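Apple Weekend Brings a Full House to Wakudley
Oct 2, 2022

If you drove past the Zurnell orchard on Saturday and wondered why there were cars parked all the way down to the creek, it was the first u-pick weekend of the season, and what a lovely, busy one it turned into! The early apples were ready at the end of September, a little ahead of last fall, and folks around Wakudley had clearly been waiting for them.

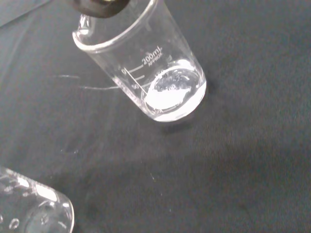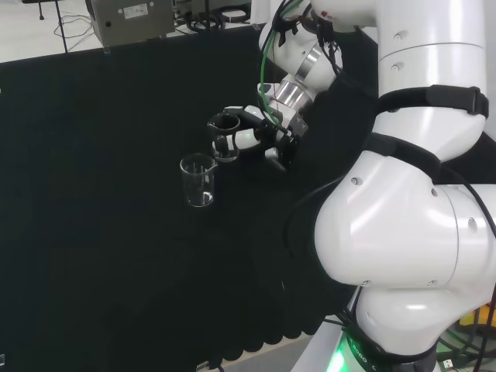 First, a glass beaker marked 200mL; second, a white robotic arm at a table covered in black fabric.

Dayana Paucar, who runs the orchard with her family, tells us that 3,951 pounds of apples went home with pickers on Saturday alone. She had been hoping for 4,000 and was laughing about it by closing time (one more carload of grandmothers would have done it, she figures). There are 19 varieties on the property this year, and three of them are ready now, with the tart ones that everybody wants for pie coming along toward the middle of the month.

Over by the barn, Zuzana Vávra was handing out warm slices of her apple and walnut cake, and she was kind enough to share her one bit of advice, which is to leave the peels on and cut the sugar back if the fruit is good and ripe.

Picking goes on every Saturday and Sunday from nine until dusk, as long as the apples hold out. Bring your own bags if you have them, and wear shoes you don't mind getting muddy.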